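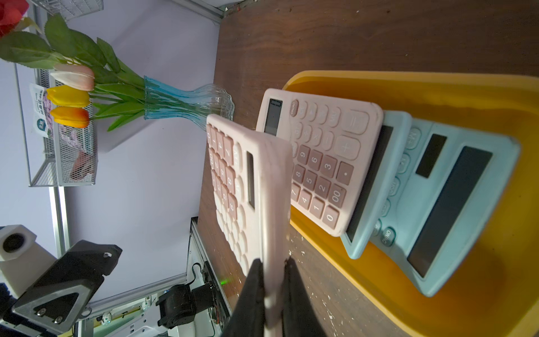

Samum leave it late again to knock out Kida

October 21, 2021

Well, I've just about got my voice back, so let me tell you about last night's cup tie at Jernton Park. Samum beat Kida 2-1 after extra time, they're into the quarter-finals, and I still can't quite believe it.

I'll be fair to Kida first. They were much the better side before the break, quick down both wings and first to nearly every loose ball. Their goal came after 10 minutes from a corner we should have cleared twice. The ball bobbled about in the six-yard box, our keeper got a hand to it, and in it went off somebody's shin (the announcer gave it to their number nine, though I'm not sure he knew much about it!). We hardly had a shot in reply until half-time.

Whatever was said in the dressing room did the job. We moved to three at the back, pushed our captain further forward and started winning throw-ins high up the pitch. It wasn't pretty – plenty of long balls, plenty of elbows – but Kida stopped getting out of their own half and you could feel the ground wake up. The equaliser was a free kick from the left, whipped in low, and our big centre half stuck out a boot at the near post. He ran straight past his team-mates to the far stand and got booked for it. Worth it, I'd say.

Kida had a penalty shout turned down with 5 minutes of normal time left. From where I was standing it looked like shoulder to shoulder, but their bench were furious and one of the coaches watched extra time from the other side of the fence. I'd have been cross too if it was us.

Then came the winner. Our substitute left back, who only joined in August and had never scored for the club, picked the ball up a good way out and just hit it. In off the bar! I spilled most of a cup of tea down my coat and the man next to me hugged me anyway.

The gate was 285, which is decent for a wet night with the bus diversion still on, and I'd guess the noise carried as far as the bypass. Kida brought 40 on a coach and they sang right to the end, fair play to them.

We've got Thammasiri in the next round, away. They're top of the league and they beat us 4-0 there last season, so I'm not getting carried away – well, I am a bit. The captain went off holding his hamstring near the end and the club says he'll have a scan before anyone decides if he can play. Tickets for the away end go on sale at the clubhouse once the date is agreed, and season ticket holders get first pick.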